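Getach Help Center > Tables and work surfaces > Ticket 4000

Subject: Sticky patches on white tabletop come back after cleaning
Product: Voleden white matte top, two sheets, seam across
Opened by: Mattes Tiedemann
Location: Plullwood, ground floor
Status: Solved, seam left open as a separate item

Mattes Tiedemann wrote:

We have a Voleden top in plain matte white. It was put in last year. Since the start of March there have been sticky patches on it. Paper cups stick to them. You pick up an empty cup and it holds on for a moment, then comes up with a small tearing noise. Paper does the same thing, and if you leave a sheet on the table overnight it has to be peeled off in the morning.

You can't see the patches from straight above. If you crouch down and look across the table toward the window, they are slightly shinier than the rest. Most of them are near the seam.

What goes on the table: paper cups, a bottle of pear drink, small parts, paper. No food. There was a spill of the pear drink at some point, wiped up with paper towels and then with spray. I didn't see it happen so I can't say how much.

What I have tried:

Surface spray and paper towel. Fine for an afternoon, then sticky again.
Glass cleaner. Same.
Dish soap on a wet sponge. Worse the next day, and over a bigger area.

Is the top coating breaking down? If so I would like to know whether it can be recoated in place, as the table is hard to move.

Song (Getach support) wrote:

Thanks for the details. I don't think it is the coating yet. A coating that is failing usually goes chalky or starts to lift at an edge, and it doesn't come and go. A patch that goes away for an afternoon and then comes back sounds like something left on top, or something coming up from the seam.

Some questions first.

1. Does the stickiness get worse on damp days?
2. When you used the dish soap, did you rinse with clean water afterward?
3. Is the seam flush? Run a fingernail over it and tell me if it catches.
4. Do the cups leave a ring?
5. Which spray is it? I need to know if it says "polish" or "shine" anywhere on the can.

Please don't use anything stronger in the meantime. No acetone and no melamine sponge. The sponge will polish the matte finish and you will have a shiny spot for good.

Mattes Tiedemann wrote:

1. Hard to say. It was bad on Friday and it rained on Friday.
2. No. I wiped it with the same sponge, squeezed out.
3. It catches very slightly on the left half. On the right half I can't find the seam with a nail.
4. Sometimes a partial ring, from the bottom edge of the cup. It comes off with a wet finger.
5. It does say "shine." I hadn't noticed. Somebody bought a box of it and it is in every room now.

I can do tests if you tell me what to do. The table is in use most of the day but I can keep one end clear in the mornings.

Song (Getach support) wrote:

Good, that helps a lot. You may have two things on top of each other, spray film and dried drink. The film keeps the sugar from wiping off. The soap you didn't rinse makes a third layer.

Please do the following, in this order, and write down what you get.

Test A, dry cup. Put an empty paper cup on a patch you know is sticky. Leave it 5 minutes. Lift straight up.

Test B, dry cup on a good spot. Same cup type, same time, somewhere you have never had trouble.

Test C, water only. Measure 100 ml of warm water into a bowl. Use a clean white cotton cloth, damp but not dripping. Wipe one patch the size of your hand, fold the cloth, wipe again, dry it with a second cloth. Look at the first cloth under a lamp. Then repeat test A on that patch once it is dry.

Test D, seam. Lay a folded dry tissue along the left half of the seam and press down with your palm. See if anything comes up on the tissue.

Use different colored cups for A and B if you have them, it makes it easier to keep your notes straight. Also check the bottom of the drink bottle. If the outside of the bottle is sticky it will keep marking the table no matter what you do to the top.

Mattes Tiedemann wrote:

We have gray cups and yellow-green ones, so gray for one and yellow for the other. Both have the same white rolled rim and the same base.

Pictures of the table, the cups and the bottle:

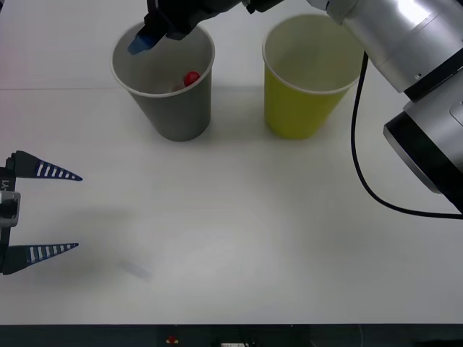

Gray cup on the left, yellow on the right, both just in front of the seam. 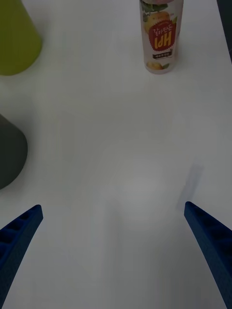
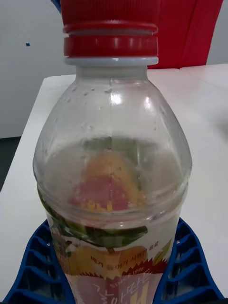

Results from this morning.

Test A, gray cup on the bad patch. Stuck. Not hard, but I could feel it, and the cup came up with the tearing noise.

Test B, yellow cup on the good spot. Nothing. Lifted clean. Then I swapped the cups over in case one color has a different coating on the bottom. Yellow stuck on the bad patch, gray lifted clean on the good one. So it is the table and not the cup.

Test C. The cloth came up pale gray after the first wipe and had a slick feel, like hand cream. The second fold was cleaner. The patch was squeaky after drying. Repeated with the gray cup for 5 minutes and it did not stick. Two hours later I tried again and there was a very slight hold, much less than before.

Test D. Yes. There is a thin line on the tissue, a bit yellow, and it is sticky between the fingers. It only shows on the left half. On the right half the tissue was dry.

The base of the bottle was a little tacky when I turned it over. I rinsed it under the tap and dried it. The lower edge of the label was tacky as well.

Song (Getach support) wrote:

That is clear enough. It is three things.

The spray has left a film on the whole top, which is the gray on the cloth. Drink has dried into it where the spill was. And some of the drink went down into the left half of the seam, where the two sheets don't quite meet, and a little comes back out when the air is damp or when you wet the area. That is why it was worse after the dish soap.

Your coating is fine. You don't need to recoat.

Cleaning procedure for the whole top:

Clear everything off. Do this at the end of the day so it can dry overnight.

Wipe down with warm water and a cotton cloth, one strip at a time, working toward the long edge. Change the water as soon as it looks cloudy. Expect to change it more often than you think is reasonable.

For the strip on either side of the seam, add a few drops of dish soap to the water, then go over it with clean water twice. Dry straight away.

For the seam, use a soft toothbrush dipped in hot water and shaken off. Brush along the seam, never across it. Press a dry tissue in behind the brush as you go. Repeat until the tissue comes up with no color on it. Don't pour water on the seam. What goes down there has nowhere to go and the board underneath will swell.

Leave it overnight with nothing on it, including cups.

After that, plain water for daily cleaning. Please move the "shine" spray somewhere it won't get used on this table.

Mattes Tiedemann wrote:

Done last night, took longer than I planned. Notes in case someone else has this.

The water needed changing for every strip at first. The part of the table by the wall was nearly as bad as the middle, and I would have said that part was clean.

The seam took most of the time. The tissue came up yellow, then pale, then yellow again further along, so I went back over the whole left half. The first toothbrush was too stiff and I stopped using it right away. A child's toothbrush from the pharmacy worked well.

This morning I tested with the gray cup and the yellow cup in the old bad places, 5 minutes each. No sticking. I then left a sheet of paper on it through lunch and it slid off by itself when I pushed it.

The finish looks more even now. I had assumed it was supposed to be slightly cloudy in places.

One question left. The fingernail still catches on the left half of the seam. Can that be filled, or will it need the sheet to come up?

Song (Getach support) wrote:

Glad it is holding. I would wait a week before doing anything to the seam, so that whatever moisture is in there dries out. If you seal it now you will trap it.

After that, one of two ways. If the catch is only a gap, the white seam filler for the Voleden tops will close it. You put masking tape on both sides, press the filler in with a plastic card, take the tape off while it is still soft and leave it a full day. If one sheet sits higher than the other, filler won't fix it and the sheet has to be lifted and set again. To tell which it is, lay a steel ruler across the seam and look for light under one side.

Until then, keep drinks away from the left half if you can. A tray under the bottle is enough.

I am marking the sticky surface as solved and opening a new item for the seam with this log attached.

Mattes Tiedemann wrote:

Ruler shows light under the front side, only a hair, and only for the last stretch before the edge. The rest is just a gap. I will send a photo of the ruler with the new item.

The bottle is on a tray now. The spray is back in the supply closet with a note on the box.

Song (Getach support) wrote:

A hair is fine for filler. Reply on the new item when the week is up and I will have a tube sent to Plullwood, white matte, small size.

Ticket closed by Song.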